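Monthly check, button cell, with my comments

Filled in October 2021. Same list as last time, only I've typed it up so you don't have to read my handwriting. Items are marked OK, WATCH or FIX. If you want to argue with a WATCH, come find me — I'm usually near the coffee.

Before power on
1. Emergency stop pressed, pulled out, pressed again. OK. It feels a bit gritty on the release but it latches every time.
2. Power supply and cable to the base. OK. Hermenegildo put a new strain relief on in February and it still looks great!
3. Base bolts. WATCH. One took a small turn of the wrench. I put a paint mark across the head, so next month we'll know if it's creeping.
4. Shoulder and elbow moved by hand, power off. OK. Smooth all the way, no clicking (remember the clicking?).

Model and layout
5. Simulated cell opens and loads the arm. OK. I always do this one before I let the real arm near anything, and I'd like everybody else to do it too, please.
6. Hover pose over the buttons, gripper down. OK in the model. The fingertips stay just above the red surface, and the long forearm passes over the orange base without touching it.

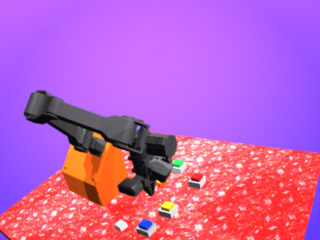 Oltero Workshop / Robot Cell Team / Inspection Pages

7. Button positions against the layout sheet. WATCH. Green and red go to the right of the gripper, yellow and blue toward the near edge. Marleny and I had two different printouts, so I threw mine away. Hers is the good one.
8. The plain white block, the one with no cap. WATCH. It's next to blue in the model and it isn't on Marleny's sheet at all. Vratislav, is it meant to stay? Tell me either way and I'll fix the sheet.

Arm under power
9. Homing, 3 times in a row. OK. Same spot each time as far as the pointer gauge can tell.
10. Wrist motor, warm-up run of 600 seconds. OK. Warm to the touch afterward, no smell, no whine.
11. Gripper open and close, 100 cycles. FIX. It finished the run, but the narrow finger started to lag near the end. I cleaned the joint and it got better, though not as much as I'd like. Yolanda has a spare finger set from Laler in the second drawer and she's going to swap it.
12. Press test on each color. OK for green, yellow and blue. Red needed a second press once, so call that one a WATCH.
13. Speed limit still at the low setting. OK. Please leave it there until item 11 is done!

Paperwork
14. Log sheet 162 signed by me and by Haf Wynne.
15. Backup of the settings copied to the shared drive. OK, and I opened the copy to make sure it wasn't an empty file again.

Still open: the finger swap (Yolanda), the white block (Vratislav), and a fresh look at the red button once the new finger is on. I'll redo 11 and 12 after the swap and write the results on the back of the log sheet.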